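Choir recording: second altos drop out when all parts play together
Ticket opened by: Stornley Community Choir
Product: Finorora rehearsal player, web version
Status: Closed 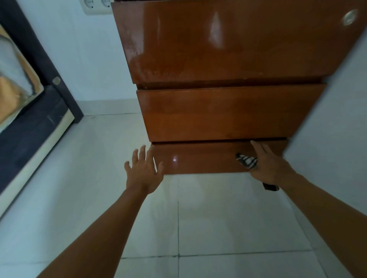 Support replied that the missing part was most likely a channel problem and asked whether the second altos could be heard when their track was played alone. They also wanted to know if it happened on every song or only the new ones.

Stornley: Alone it plays fine. With all parts on, the second altos are there for the first verse and gone by bar 9. It happens on three songs, all from the spring set. The older songs are fine. We tried two laptops and a phone, same result.

Support: Please open one of the three songs, go to Parts, and tell us how many tracks are listed.

Stornley: There are 8. Four voice parts, each split in two.

Support: Thanks. Were the tracks recorded by your own singers or bought as a set?

Stornley: Bought from Halvorsen as a set, except the second altos. Their file had the wrong words in verse two, so one of our altos sang it again at the hall in Pasberg and we uploaded that.

Support: Please send us that file and the first alto file for the same song.

Files received Tuesday.

Support: The Halvorsen tracks are in stereo. Your replacement is mono and a good deal quieter. The player has a setting called Auto Balance, which turns down any part it takes for background noise. In verse one only the altos and basses sing, so your track stays up. At bar 9 the sopranos come in and it gets turned down.

Steps to try:
Open the song and go to Parts, then Settings.
Turn off Auto Balance.
Raise the second alto slider by 5.
Save, close the song and open it again.

Stornley: Done on the first song. The altos are now there to the end. There is a click at the start of the track that we didn't hear before.

Support: The click is in the recording. Use Trim Start and take off the first half second. Leave the count-in box ticked or the part will come in early.

Stornley: Trimmed, and the click is gone. Did the same on the other two songs. On the slow one the slider had to go up a bit more - the singer was further from the microphone that day.

Support: Auto Balance is set for each song, so check it again if you replace any more tracks. Closing this ticket. Reply here to reopen it.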